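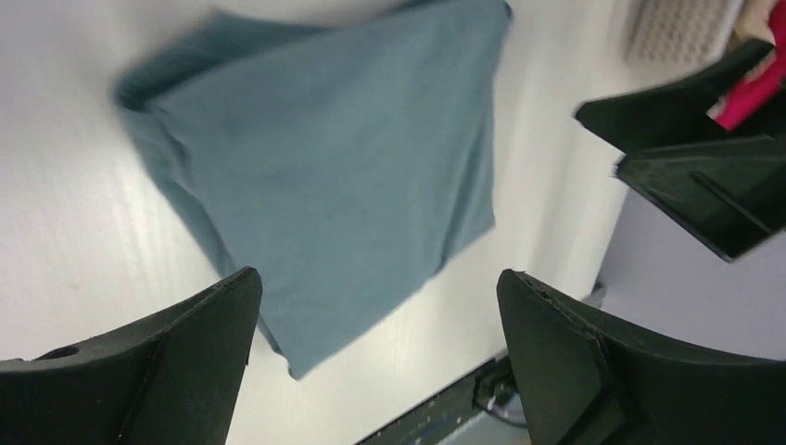 Attachment 1 on ticket 811: the blue-gray one, folded, on the white table

Hi again, me with the folding questions. I went through the Gristis fold guide twice last night and I'm still getting bundles that come out narrow at one end instead of a nice even rectangle. You can see it pretty well in the attachment — one corner tapers down to a point, and the left side is a lot thicker where the layers turn under.

What I've tried so far:

Setting the guide to 21 cm, then 18 cm. The narrower one was worse (big lump down the left, every time).

Smoothing from the middle outward before the first fold. Helps a little, but I still get creases in the middle and along the right side.

Turning the whole thing around and starting from the other end. Same point, other corner!

I do have the Zavau drawer inserts and the bundles need to stand up in those, so a pointy end means they slump over by the time I get to the back row. My old Manalo board never did this, but it cracked in July and I can't find another.

Is the first fold supposed to line up with the edge of the guide or with the printed line? The leaflet says one thing and help page 677 says the other. Leaving this open for now — I'll try the printed line on the next load and add a note after.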